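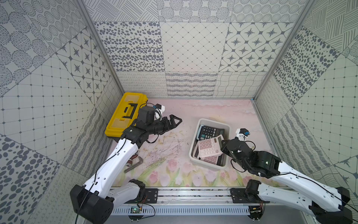

Do you need to know how to program to teach a robot a task?

Patience and a steady pair of hands matter a good deal more, and most of the people who teach our robots every day had never written a line of code when they joined us.

About Sallora

We started out in a rented unit in Drundbridge with one workcell, two secondhand arms and a strong feeling that the best way to show a machine how to do something is to do it yourself while it follows along. We still feel that way, and we've grown a bit since! There are 31 of us now, with 18 workcells between our first home and the newer building in Steltitstead, where the coffee is better and the parking is a good deal worse.

Our work goes like this. One of our operators sits down at a pair of hand controls, and the arms in the cell copy each movement as it's made. Pick the thing up, turn it over, set it in the bin, start again. Each run is recorded from start to finish, along with what the wrist cameras saw, and our customers use those recordings to train their own robots. Sometimes we skip the remote controls and guide an arm directly by hand, which suits slow, careful jobs (and newcomers, who tend to find it friendlier).

We like everyday objects best. Calculators, wrenches, toolboxes, the sort of stuff you'd find in a desk drawer or out in the garage. We change tabletops and wall panels often, so that a robot learns the job itself and doesn't get too attached to one particular room.

Our largest project so far is Yorath, a collection of two-armed sorting and packing tasks. It stands at 3,033 recorded runs across 97 tasks, and we watch every run back before it goes out the door. That takes a while, and we're fine with that.

New operators join us each June and spend their first weeks sitting beside someone experienced. If you'd like to come and try the controls for an afternoon, write to the Drundbridge office and we'll find you a seat.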